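Junthorpe Robotics Bench Notes
@benchrules_junthorpe
28 Feb 2025
Thread, 15 posts

1/15
I have been asked to write down our house rules for manipulation work, on the grounds that I'm the one who complains when people break them. Fine. These are the rules for the tabletop arms at Junthorpe. Your lab has different ones, or has the same ones and ignores them, like we did until August.

2/15
Rule one. The person resetting the table does not reach in while the arm is enabled. Enabled, as in the light is on. "It's between episodes" is a description of the software's mood. The arm has not been told.

3/15
We had the full safety binder from the start, by the way. It came with the Dolan risk assessment template and it's very thorough on forklifts. We don't own a forklift. It had one line on hands near grippers, and the line was "exercise caution."

4/15
Rule two. Write the task sentence before you put anything on the table. "Put the toothbrush in the rack" is a task sentence. "Bathroom stuff" is a folder name, and I know which of you made that folder.

5/15
A good task sentence says what moves, where it ends up and what counts as done. If two people read it and would score the same attempt differently, it goes back. We lost most of a week arguing over whether a toothbrush leaning on the outside of a rack is "in" the rack. (No. It's in the rack if it stays put when the gripper lets go and some part of it is below the top wire. Took us 31 messages.)

6/15
Rule three, packaging. Decide whether objects stay in their wrappers and then stick with it for the whole set. A wrapped toothbrush and a bare one are two different objects. One is stiff and dull, the other is crinkly, slippery and throws glare at every camera in the building.

7/15
We keep ours wrapped. Partly that's hygiene, partly it's that the wrapper is the interesting bit. Grip it by the sealed end and you've got hold of a toothbrush in theory only. The Zondomum protocol lets you count that as a grasp. Ours doesn't, and I will be taking no questions from Zondomum.

8/15
Toiletries table, with two brushes lying in front of the rack and their plastic overlapping. Overlap is allowed, but it gets logged as overlap. Look at the glare on those sleeves and tell me you'd want to find out about it from the results.
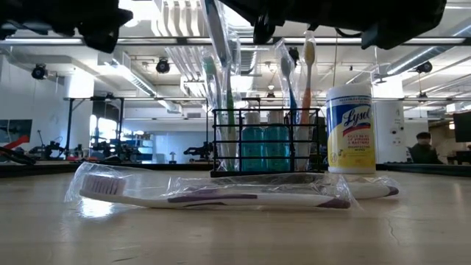

9/15
Rule four. Everything within reach goes on the object list, including the things the task never mentions. The mouthwash-looking bottles in the rack go on. The Lysol wipes go on. If the arm can knock it over, it's part of the experiment.

10/15
And please, props are props. If a canister of wipes is on the object list, you don't grab one to clean the bench halfway through and put it back facing the other way. Cleaning supplies for cleaning live on the shelf. Yes, we have had this talk before. Yes, it was me.

11/15
Rule five. Bottles on the table stay capped, and you check the caps with your own fingers, power off, before the first run. We borrowed this from the Dinine bench guide, which gives it an entire page and a diagram. I laughed at the diagram. I have since mopped a floor and stopped laughing.

12/15
Rule six. Note the state of the table itself. Scratches, cracks, shiny patches. You stop seeing them after a day, the cameras never do. If you swap the tabletop you start a new batch, even if the new one is "basically the same beige." Same goes for the blinds. Daylight through a window moves, and it doesn't fill in the log.

13/15
Rule seven, failures. Keep them. All of them, including the stupid ones. We aim for 500 attempts per task, and an attempt is an attempt from the moment the arm leaves its start pose. You can't restart because it "looked like it was going to miss." That's a miss with good manners.

The only thing you can throw out is a run where a person got in the way or the recording died. Write down which, in words. "Bad" isn't a reason. Neither is a sad face, though it did save me some reading.

14/15
Rule eight. Anyone can call a stop, at any time, without explaining it first. Hit the button, then talk. If it turns out they stopped it for nothing, the correct reply is "thanks." We had 2 stops last month, both were for nothing, and both got a thanks, one of them through clenched teeth (mine again).

Restart is a separate decision and takes a look at the whole table: caps, wrappers, hands, cables. Then enable. In that order, please, I've seen it done backwards.

15/15
Printed copy is taped beside the door. The typo in rule six is known and will be fixed when I next find the tape. If you run mixed tables with soft packaging, I'd like to hear how you score a partial grasp, particularly if your answer fits in one sentence. Ours is currently four and a footnote.

Reply from author
Several of you want to know about gloves for resets. We don't require them for wrapped items. If it's unwrapped and meant to go in someone's mouth, it shouldn't be on our table in the first place, see rule three.

Reply from author
No, the forklift section stays in the binder. Removing it needs a form.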